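Projects Teams Reports Archive Contact

Two-Handed Tidying: Segmenting and Syncing Hand-Held Gripper Demonstrations

I-seul Hong, Na-rae Yoon, Hae-won Yeo
Advisor: Ye-seo Jeon
7 min read

1. Goal

Our project started in January with a narrow question. Given raw recordings from two hand-held grippers, can we turn them into clean training episodes without a person scrubbing through every video? The team before us, working under the name Kanagaratnam, did this step by hand, and their notes say it took up most of their term. We wanted a tool that would find where each action begins and ends, line up the left and right streams, and write out something the policy code could read.

We called the tool Ikura. It is written in Python and runs on a laptop. The policy training code, Drakach, was already in the lab and we changed very little of it.

2. Data

Each gripper has its own camera and its own clock. The recordings are of ordinary kitchen cleanup: picking up trash, putting a sponge back, clearing a table. We had 437 recordings in total. A recording can hold one action or many, and the person doing it does not press anything between actions. That was a choice made before we joined. It makes recording faster and makes our job harder.

For each stream we store the video, the estimated camera pose, and the finger opening in millimeters. The opening is measured from the pads in the video, so it is wrong whenever the pads are hidden or badly lit.

3. Segmenting

The first version of the splitter used only the finger opening. If the opening dropped quickly and then stayed flat, we called it a grasp. If it rose again, we called it a release. This worked well on hard objects such as cans and boxes. It did badly on soft ones. When the fingers close on a tissue they can go nearly all the way shut, so the signal looks the same as closing on nothing. Na-rae Yoon spent two weeks trying to fix this with thresholds and we do not recommend it.

The second version added a small classifier that looks at a crop between the fingers and answers one thing, held or not held. We labeled 1000 crops for training. The classifier runs only when the opening signal changes, which keeps it cheap.

Dropping something into a bin needed its own rule. The old rule wanted the gripper to stop moving before a release, and people throwing things away often let go while the hand is still moving. We now allow a release during motion. 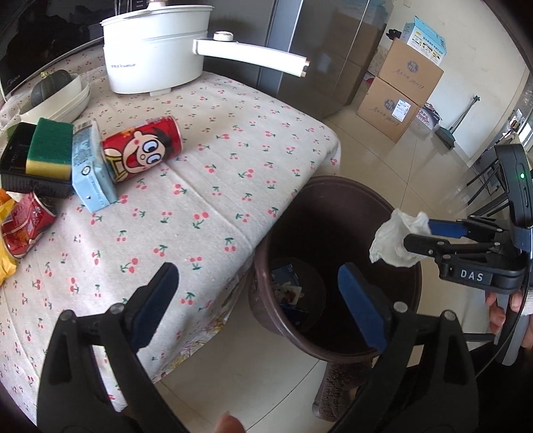
The other problem was the idle hand. In a lot of the recordings one gripper works while the other waits, and the waiting hand still drifts and sometimes opens and closes a little. Ikura used to cut those small movements into episodes of their own. We added a check that compares both streams over the same window. If one hand has a confirmed grasp and the other does not, the second is marked as waiting and kept as context only.

4. Syncing the two streams

The clocks drift apart over a long recording. We first tried matching the audio, and it failed whenever the room was quiet. Hae-won Yeo then wrote a matcher that uses motion instead. It looks for moments when one camera sees the other gripper and compares the movement it sees with the movement the other gripper reports. The offset with the best match over the whole recording wins. When the two hands never see each other, Ikura falls back to the file timestamps and writes a warning to the log.

5. Results

Ikura produced 1736 episodes from the full set. We checked a held-out group by hand and found 41 bad cuts. Most were early cuts, where the episode ended before the object was let go. A few came from thin plastic packaging that the classifier read as not held. We did not find a case where the left and right streams were swapped, though we looked for it after it happened once during testing.

Training Drakach on these episodes went through with no format errors. We did not have enough robot time to compare it fairly with the hand-cut data, so we make no claim about success rates.

6. Problems and next steps

The pose estimate is still the weakest part. It jumps when a gripper goes close to a plain surface, and the inside of a dark container is the worst case - there is very little to track. At the moment we smooth over gaps shorter than half a second and throw out the rest. A better fix would be to borrow the pose from the other gripper's view, using the same matches as the sync step.

The config file also needs work. It has too many settings, and several depend on each other in ways that are only written down in our chat log. Na-rae Bang is taking over the code next term and has started moving them into one place.

Report version: 29/04/2018

Previous report Next report Back to top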